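Progress report on the Rurkus hand-held gripper kit, prepared for the Lergate small grants office
20 April 2022

Dear friends at Lergate,

Thank you again for your patience over the winter, and for the kind note that came with the second payment. You asked for a plain account of where the review of the Rurkus kit stands, what we have spent our time on, and whether we would tell another small group to buy one. I will try to answer all of that, though I'm afraid I have never learned to write a short report!

You will remember that the kit is a gripper a person holds and squeezes by hand, with a camera looking down at the fingers, and that the point of it is to record ordinary kitchen handling so that a robot arm can be taught from the recordings later. We had planned to compare it with the Corer set, which is the one most groups our size ask us about, and the grant pays for both kits, the storage, and the hours of the people doing the handling.

Getting started was slower than I would have liked. The first Rurkus kit came without its charging lead, and the replacement went to our old address, so we lost a good part of the first month to parcels. Once everything was in one room the setup was pleasant. The guide is written for people and not for engineers, and our newest helper was making usable recordings on her first afternoon. The Corer set took us longer, mostly on the calibration sheet, which has to be printed at exactly the right size (our printer had other ideas).

We promised you 200 good recordings by the end of the spring, and we have reached that number with the Rurkus. The Corer recordings are behind, and I would ask you to let us carry them into July. Nothing is wrong with the Corer as such. We have one person trained on it, and she has had a busy season.

As for comfort, everybody who has used the Rurkus likes the grip for short work. After a long session the wrist does start to complain, and we now stop for a break after every 9 recordings, which has helped a great deal. I have written to the makers asking whether a lighter handle is planned. They answered the same day, very courteously, and said they were thinking about it.

The part of the kit we rate most highly is the software that comes with it, called Kusuma. It sorts the recordings, lets you mark the ones you want to throw out, and keeps your notes beside them. It did crash on us three times, always when exporting a large batch, and we lost one afternoon's notes before we learned to save first. An update last month seems to have cured that, and I'll be watching it. My one standing grumble is the search box, which will find a recording by its number but not by the name of the object in it. With a kitchen's worth of utensils that becomes tiresome rather quickly.

On money, we are within the budget you approved. The spare finger pads cost more than the catalog said they would, and we made up the difference by buying a smaller storage drive. I have put eight spare pads on the shelf, enough to see us through the rest of the work, and the receipts are in the folder we share with your office.

Would I recommend it? For a small group with patient people and no workshop, yes, warmly, with the warning about wrists. I would hold off on any comparison with the Corer until those recordings are finished, because it would be unfair to judge it on what we have now.

In the months ahead we mean to finish the Corer recordings, repeat a portion of the Rurkus ones with new hands, and write the buying guide we promised you. The repeats will lean heavily on utensils, which have taught us more about the fingers than anything else we tried. A whisk is a good example, as the fingers close on the handle and the wire loops stand up in front of whatever lies behind them, so that a dowel or a spatula on the counter is seen only through the wires. We would like a good many more recordings of that sort, with forks, spoons and chopsticks lying nearby, and we'd be glad to show you a few of them whenever you can spare us an hour.

Comments (3)

Thanks for putting this up where the rest of us can read it. We have the same trouble with Kusuma's search and have taken to typing the object name into the notes, which at least shows up in the export.

Does the Rurkus come in a left-handed version? Our best recorder is a lefty and the Corer set was a struggle for her.

Looking forward to the buying guide. Please include the price of the pads!
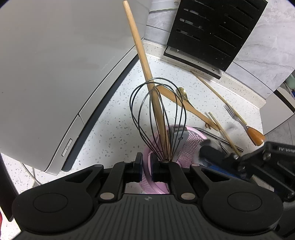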